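Likwood two-arm bench kit: worth it for a small teaching lab?

Asked in: Robots and Automation > Kits and Bundles
Tags: two-arm, grippers, bench setup, Likwood

Question

We have a little money left for the robotics corner of our community workshop, and I have my eye on the Likwood two-arm bench kit. What I like is that it comes as a bundle: both arms, both grippers, base plates, the control software and a set of practice tasks. What I don't like is that I can find almost nothing from people who have used it for more than an afternoon. The product page has lots of glossy talk and very little about daily use.

What we want to do is tabletop stuff. Picking up kitchen items, putting things on plates, opening and closing boxes, that kind of work. Our people are mostly hobbyists, a few high school students, and one or two who can really program.

So:

How painful is the setup?
Are the grippers any good on flat or slippery things?
Is the Tutell support plan worth paying for on top?
Can you leave it bolted down in a shared room or does it need its own space?

I've also looked at the Stekodia single-arm kit, which costs a lot less. Happy to hear from anyone who went that way.

Posted 7 May 2020

Answer 1 (marked as helpful)

Oh, I love this kit, so take that into account! We've been running ours for most of a school year and I still look forward to the days I get bench time.

Setup took us two afternoons. The first one went entirely to the table. The manual says any sturdy table will do, and I would ignore that and buy or build the heaviest one you can fit, because when both arms move fast and stop short, a light table walks. Bolt the base plates down before you run a single cable. We did it the other way around and had to unplug everything again. The software side was easy by comparison: the calibration routine has 32 steps, but most of them are just pressing a button and waiting, and you only do the full thing once. After that there's a short version (maybe five minutes, we do it whenever somebody has bumped something).

Grippers: good, with one big exception. Boxes, cups, blocks, handles, all fine straight out of the bundle. Thin flat things are hard. A plate lying on the table gives the fingers very little to get under, and the stock fingertips are on the thick side. What works for us is having one arm press down gently on the far side of the rim so the near side lifts a hair, and then the other arm comes in low. It feels like a magic trick the first time it goes right! It took our group ages to get it reliable, and I'd still call it a "most of the time" thing. If plates are a big part of your plan, order the slim MacKinnon fingertips from the start. They screw right on.

Cables are the part I would nag you about. The long ones to the grippers need enough slack to follow the wrist all the way around but not so much that they sweep the table. We knocked over a lot of cups before we got that right. Clip them at the elbow and again further up, and then run each arm slowly through its whole reach with a hand on the stop button.

The practice tasks are the real treat in this bundle. Each one comes as a card with a start layout, a goal and a few hints, and they build up nicely. My students went through the first batch so fast that they started making up their own with stuff from home. Lunch boxes turned out to be a great middle level: you have something to grab, something to push, and clips that need a firm press in the right spot while the other arm holds the thing still. One arm alone just shoves it across the table, so you get an honest reason to use both.
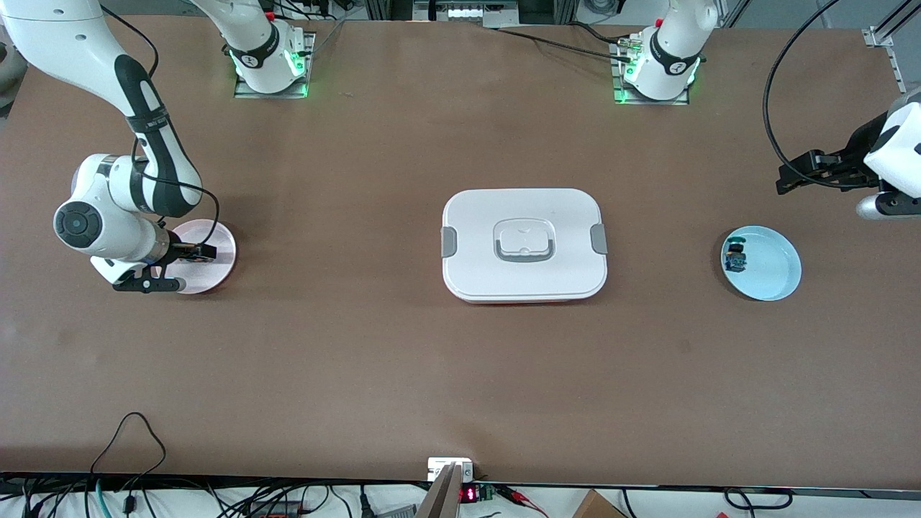

Both arms over the kitchen layout, with the lidded food container in the middle and a plate on each side.

On the support plan, I'd take Tutell for the first year and then see. They answered nearly all of my questions within a day, and when one of our wrist joints started clicking they sent a replacement part with clear steps. I haven't needed them much lately.

Shared room is fine if you can mark off the reach of the arms on the floor. Tape is cheap. Get the stop button on a long lead.

Answer 2

had the Stekodia for a while before we moved up. nice little arm, quiet, but you will want the second one as soon as you try anything with a lid. if it's mostly pick and place then save your money

Answer 3

Agree with nearly all of Answer 1, except I would skip the support plan if you have those one or two people who can program. The user forum got us through everything, and we put the money toward spare fingertips and a second stop button.

One thing to check before ordering: the box with the arms in it weighs 33 kilos and the courier left ours at the curb. Have two people home. Also ask which software version is on the controller. Ours shipped with an old one and the task cards didn't load until we updated it. There was supposed to be a new batch of cards out in June, so see if those are included in your price.

Comment on Answer 3

Thanks, I hadn't thought about the weight at all, and we're up a flight of stairs. Does the controller update over the network or do you need a USB stick?

Reply

USB stick. Format it as FAT32 or it won't show up.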